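Flavwood Tabletops -- README

Flavwood is a set of notes on what people leave on tables. It covers 173 tables in lived-in homes and 1,925 individual objects, each with a row in objects.csv. Ynyr Gwynne maintains it and takes the blame for the category names.

What goes in: anything resting on the tabletop at the time of the visit. Hosts were asked not to tidy. Some tidied anyway, and those tables are marked "suspicious" in the notes column.

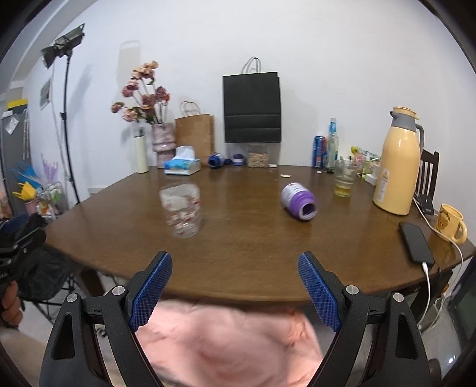 Drinkware is the largest category and the worst behaved. A vessel gets its own row whether or not there is a drink in it, so a glass with a little yellow liquid in the bottom and a yellow bear-face mug are both "drinkware," while a clear cup holding small red and white pieces goes under "container, repurposed" -- a label we argued over for most of September. Jugs are "serving." Phone stands shaped like chairs are "phone stand," after one regrettable release in which they were "furniture."

Known problems

Cables are listed once per table, however many there are. Labels too small to read are left blank. Version 9 drops 80 duplicate rows, mostly spoons.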